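Home | About | Our Food | News | Work With Us | Contact

Filed under: Vacancies, Fermentation & Product

Tasting Panel Members and one Fermentation Technician – Hiswood

Hiswood makes cheese without cows. We have nothing against cows. They are good at what they do, they have been doing it for a long time, and every block we sell is compared with their work by people holding a cracker. We use yeast, which has a smaller field and complains less.

We are looking for two kinds of help: one full-time technician for our Talmont site, and 32 people with working mouths for the autumn tasting panel. You may apply for both, though you can't do both, as the technician would know too much.

The technician

You will look after our pilot tanks, the largest of which holds 2,000 litres and is known on site by a name we can't print here. The yeast in it makes casein. Your job is to keep it warm, fed and free of visitors, to take samples through the shift, and to write down what you did in a way that another person can read. Our last audit found 142 entries in the tank log that said only "fine". We would like more detail than that.

You'll also help move the process over from our old filtration kit to the Tsikata line, which arrived in May with a very thick manual. Most of the manual is good. Chapter six seems to be about a different machine.

You should have:
– a qualification in food science, brewing, biology or something close to it, or a couple of years in a brewery, dairy or similar place where things are grown in tanks on purpose
– a steady hand with a pipette and a steady temper with a blocked pump
– a willingness to work early or late shifts, two weeks of each in turn
– enough spoken English to ring the on-call engineer and explain which noise it is

A driving licence helps. Talmont has a bus, in the sense that one has been seen.

We don't ask you to be vegan. Some of us are, some of us aren't, and one of our product team keeps a Cheddar in the staff fridge with a note on it saying "reference sample". Please don't eat the reference sample.

Pay is on our technician scale, which we send to everybody we invite to interview, before the interview, so that neither side wastes a morning. There is a pension, sick pay from your first day, and more free mozzarella than a household can use. Work clothes are provided and there is a laundry room on site, as whey protein has a smell that the rest of your bus will notice.

The tasting panel

The panel runs for six weeks and meets twice a week, at Talmont or at our smaller kitchen in Dronitz. Each session lasts an hour. You will be given small pieces of cheese, some ours and some not, and asked how they smell, stretch, crumble and taste. You will not be told which is which until the last session, when several people usually claim to have known all along.

We want ordinary eaters. If you have ever described a cheese as "barnyardy" at a party, we may still take you, but please wait to be asked. Smokers are welcome. People with a milk allergy are not, I'm afraid, and this catches applicants out every year: our casein is the same protein that is in milk, so it will do to you just what milk does. The same goes for anyone with a soya or nut allergy, as some of the other samples contain both.

Panel members are paid for each session, plus travel. Please don't wear perfume or aftershave, and no coffee for an hour beforehand. We know.

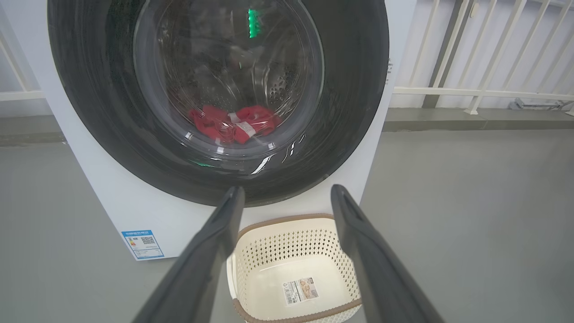 Washing machine, with a load of red in the drum.

How to apply

For the technician post, send a CV and one page telling us about something you kept alive, or failed to. We had over 3,000 words from one applicant last time on the subject of a sourdough starter. One page is plenty.

For the panel, fill in the short form at either reception desk and tick the site you can get to. Tick both if you really don't mind, and we'll send you to Dronitz, where the chairs are better.

Applications for both close on August 15, 2023. We reply to everyone, including the people we turn down, usually within two weeks.

Back to all vacancies | Next: Packing and Dispatch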